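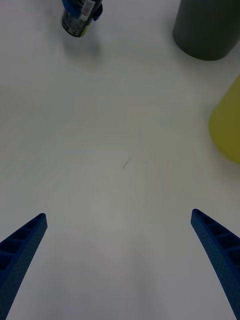 ## Skimdale 2234 Worktable, Matte White Top

Maker: Celtness
Item number: 2234
Use: indoor, dry rooms, seated or standing work
Supplied: flat, in two cartons
Page last revised: February 12, 2018

The Skimdale 2234 is a fixed-leg worktable for sorting, packing, drafting, model making, sewing and general bench work. It has a matte white top, a steel frame and four legs with leveling feet. Leg height is set once during assembly and is held by bolts. There is no crank and no motor. Buyers who need to change the height during the day should look at the Bai series, which uses the same top on a different base.

The 2234 replaces the earlier Skimdale table with the gloss top. The frame is unchanged, and a matte top can be ordered alone and fitted to a gloss-top frame. The bolt pattern is the same. The reverse also works, but gloss tops are no longer made and we hold only a few returned ones.

## Specifications

| Item | Value |
|---|---|
| Top length | 1366 mm |
| Top color | White, matte |
| Top core | Particleboard |
| Top surface | Melamine, both faces |
| Edge | Plastic band, glued |
| Frame | Welded steel, powder coated gray |
| Legs | Square steel tube, bolted |
| Rated load, evenly spread | 400 lb |
| Leg height positions | 11 |
| Feet | Threaded, with nylon pads |
| Tools needed | Hex key (supplied), Phillips screwdriver |

The rated load applies to a table standing on a level floor with all four feet in contact and all frame bolts tight. It is a spread load. A heavy vise, press or grinder puts its weight on a small area and also shakes the fasteners, and the rating does not cover it. Use a steel plate under the machine and bolt through the frame rail, or choose a bench with a solid top.

Do not sit or stand on the table. The edge of the top projects past the frame on all sides, and a person's weight on that edge can pull the screws out of the core.

## The top

The surface is flat white with a low sheen. Under overhead lighting it gives less glare than the gloss version, and small dark parts are easier to find on it. Most of our orders for the 2234 come from people who lay out small items by hand: stamp and coin dealers, repair benches, seed packers, school art rooms.

A matte surface marks differently from a gloss one. Scratches are less visible. Rubbed marks are more visible – a metal tool dragged across the top can leave a gray line that looks like a scratch but is a deposit of metal on the surface. It normally comes off with a damp melamine sponge and light pressure. Heavy pressure polishes the spot and leaves a shiny patch, which is permanent.

Both faces of the top are covered. The lower face is plain and carries the pilot holes for the frame, the cable tray and the optional drawer. It is not meant to be used as a spare work surface, and the top cannot be turned over once the holes have been used.

The edge band is the weak point of any top of this type. Water that stands against the band will in time get behind it and swell the core. Swelling cannot be reversed. If a section of band lifts, press it back with contact cement before the table is used again. Replacement band is sold by the roll and is cut with a utility knife.

### Heat

The surface will take a warm cup or a laptop. It will not take a soldering iron, a heat gun, a glue gun nozzle or a pan. Use a mat. Scorch marks go through the color layer and cannot be cleaned off.

### Chemicals

Resistant in normal use: water, dish soap, rubbing alcohol, white vinegar, mineral spirits wiped up promptly.

Not resistant: acetone left standing, paint stripper, oven cleaner, drain cleaner, chlorine bleach at full strength, strong hair dye.

Permanent marker usually comes off with rubbing alcohol on a white cloth. Colored cloths may transfer dye when used with alcohol. Red and purple inks are the slowest to lift and may leave a faint trace.

## The frame and legs

The frame is a single welded rectangle with a center rail. The rail runs front to back and carries two holes for a cable tray bracket. The legs bolt to the corners through slotted plates. The slots allow a small amount of play, so the legs can be squared before the bolts are tightened.

The leg height is set by a pin and clamp bolt in each leg. Positions are stamped on the tube and start at the lowest. All four legs must be in the same position. The leveling feet are for uneven floors and should not be used to gain height. A foot wound out past its marked thread is no longer held firmly enough.

Casters are available. They fit the same thread as the feet and include two locking units, which go on the front legs. A table on casters has a lower rated load, printed on the caster carton. Use that figure in place of the one in the table above.

## Assembly

Two people are needed to turn the table over. The rest can be done by one.

1. Lay the top face down on a blanket or on the flattened carton. Check the face for shipping damage first. Claims for surface damage are not accepted once the frame has been screwed on.
2. Set the frame on the lower face and line it up with the pilot holes. The center rail has one end marked F. This end faces the front.
3. Drive the short screws by hand. A power driver will strip the core unless the clutch is at its lowest setting.
4. Fit the legs loosely, with two bolts each.
5. Set each leg to the chosen position and tighten the clamp bolt.
6. Square the legs against the frame and tighten the corner bolts.
7. Turn the table over with one person at each end, lifting by the frame.
8. Level the feet.
9. Tighten all bolts again after two weeks of use.

The cartons contain one spare short screw and one spare corner bolt. A stripped pilot hole can be filled with a glued hardwood dowel, trimmed flush and drilled again when the glue has cured.

## Cleaning and care

For daily cleaning use a soft cloth, warm water and a drop of dish soap. Wipe again with clean water and dry. Soap left on a matte surface dries to a dull film that is often mistaken for wear.

Furniture polish, wax and silicone sprays should be kept off the top. They fill the surface texture unevenly and the result is patchy. If a top has already been waxed, several passes with mineral spirits will usually bring it back.

For grease that soap does not shift, we stock Mostanum surface cleaner in spray bottles and refill cans. Spray the cloth and not the table, and keep it away from the edge band. Scouring powder and green scouring pads are unsuitable at any strength.

Adhesive tape may be used on the top for short jobs. Masking tape and painter's tape lift cleanly if removed the same day. Packing tape left for weeks leaves its glue behind. Soften the glue with mineral spirits and push it off with a plastic card.

## Accessories

- **Cable tray.** Steel, fits the center rail. Two screws.
- **Shallow drawer.** Fits left or right. Cannot be fitted on the same side as the power strip.
- **Power strip bracket.** Holds most straight strips. The strip is not supplied.
- **Back rail.** Stops small parts from rolling off the rear edge. Gray, clamps on, no drilling.
- **Caster set.** Four casters, two locking.
- **Edge band, white matte.** By the roll.
- **Cutting mat.** Covers the middle of the top. Leaves the front edge clear for the forearms.

The monitor arm clamp sold for the Bai series can be used on the 2234, but only on the rear edge and only with its steel backing plate. Without the plate the clamp will dent the surface and may crack the core.

## Ordering and delivery

The table ships in two cartons, one for the top and one for the frame and legs. They may arrive separately. Delivery is to the curb or loading dock. Carrying to an upper floor can be added when the order is placed.

Tops from different production runs can differ slightly in shade. For rows of tables standing edge to edge, order all of them together and ask for one run. We can check this before shipping but not afterward. The next run is planned for March, and large orders placed now may be filled from it.

Store the top carton flat. A top left leaning against a wall for some weeks will take on a bow. A slight bow is pulled straight by the frame screws.

## Warranty

Frame and legs are covered for welds, threads and coating. The top is covered for delamination and loose edge band. Scratches, scorch marks, stains and water swelling are excluded, and so is damage from casters or clamps of another make. Keep the label from the frame carton. It carries the run number, which is needed for a claim and for matching a replacement top.

Questions on fit, spare parts and shade matching go to Hedvig Amundsen at the parts desk. Please give the item number and the run number in the first message.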